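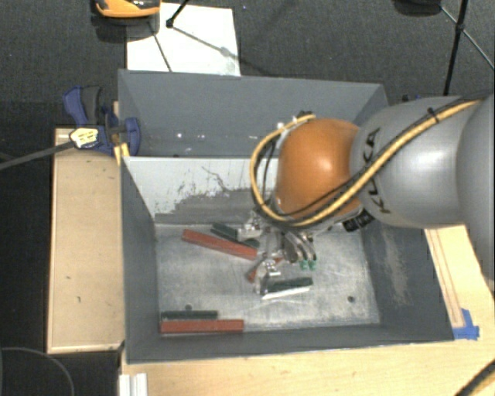 Cell two: the cable bundle, the bin and the tape

Anyone walking past the picking cell at Brusbridge on Thursday morning will have found it switched off with the guard door open. It was having its 1000-hour check, which fell due at 931 hours on account of our impatience and a quiet order book.

Most of the morning went on the cables. The yellow one has to get over the arm, under the orange joint and back round the far side of it, and the thin black ones follow it like ducklings. Too little slack in that loop and it pulls tight when the wrist turns. Too much and it dips into the bin to see what's going on. If you're teaching a new pose, run it at slow speed first and watch the loop, not the gripper. The gripper will look after itself. It is rather vain about it.

Cable ties are checked by eye and by finger. A tie should hold the bundle firmly without biting into it. Please don't add extra ones on your own initiative; the arm is not a parcel.

Then the bin. The scuffed paint on the inside is no cause for alarm and there are no plans to repaint it, as it would last until teatime. What does matter is that the bin stays where the program thinks it is. The clamp on the rim is there to stay. If you have to take it off, put it back on the same corner, do the handle up fully, and run the Tromton position check before loading any blocks. The check takes 200 seconds and has never been shortened by standing over it.

The blue tape on the table stays too. It looks like something left behind by a decorator, and somebody tidy has already peeled it off once, which cost us an afternoon.

For the test afterwards we use the red and green blocks, tipped in any old how. Lining them up neatly is kind but defeats the purpose. Record any missed picks in the Jostik log, with the colour of the block and which wall it was nearest.

The next full service is at 3000 hours, when the grease gets changed. Old gloves are welcome.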